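Section 5: Setting Up a Shared Table Call

Use these steps when two or more homes will join the same meal over Trutton. Each home needs one Trutton screen, its stand, and a wired or wireless connection. One home acts as host. The others join as guests.

The host should finish this section before sending any invitations. A guest who accepts early will see a gray waiting page and will have to be invited again.

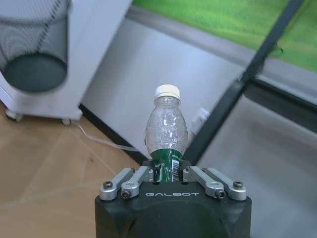
Rokden, September

Placing the screen

1. Set the stand at an empty seat, with the screen facing the middle of the table.
2. Raise the screen until the top edge is level with the heads of the people sitting next to it.
3. Leave 26 inches between the screen and the nearest seated person.
4. Run the power cord down the back of the stand and under the table, away from feet and chair legs.

Caution: Do not stand the screen on a chair with a loose cushion. Do not place it within reach of candles, serving dishes, or steam.

Note: If the table seats more than eight, put the screen at one end. A screen halfway down a long table will not pick up voices from the far seats.

Creating the table

1. Press Menu, then choose New Table.
2. Enter a name for the table. Guests see this name when they are invited, so use one they will know, such as "Ekua Abubakari - Dinner."
3. Choose the start time. The table opens 23 minutes early so that guests can check sound and picture.
4. Add each guest from your contact list, then press Send.
5. Wait for a green dot next to each name. A yellow dot means the guest has the invitation but has not answered.

To remove a guest, highlight the name and hold the Back button until the name clears.

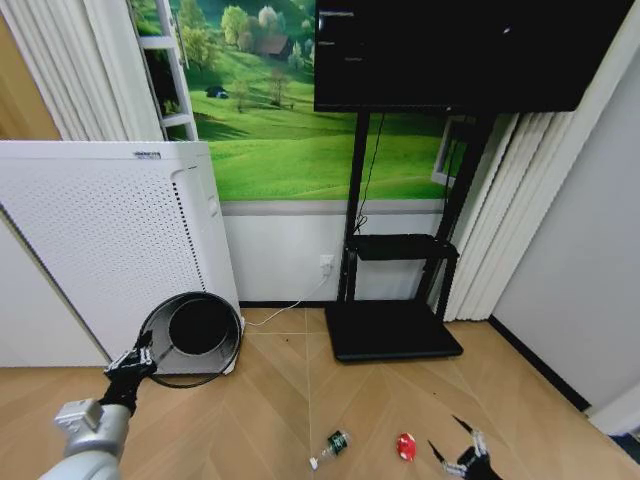

Checking sound

1. Ask one guest to join before the others.
2. Set the volume to 60 and have the guest speak in a normal voice.
3. If you hear an echo, turn on Room Balance in the Sound menu and wait for the tone to stop. Stay quiet during the tone.
4. Clink a glass near the screen. If the guest hears it louder than your voice, set Table Noise to Low.

Note: Table Noise also softens music. Turn it off if someone plans to sing or play.

During the meal

The screen follows whoever is speaking. To hold it on one person, press Stay. Press Stay again to let it go.

Guests can mute themselves at any time. The host can mute a guest but cannot turn that guest's sound back on - the guest has to do this at home.

If the connection drops, leave the table open. Guests are brought back in when the signal returns. If a guest is still missing after five minutes, send a new invitation from the Guests page.

Ending the call

Press Menu, choose Close Table, and press OK. Wait for the screen to go dark before unplugging it. For saved tables and repeat invitations, see Section 6.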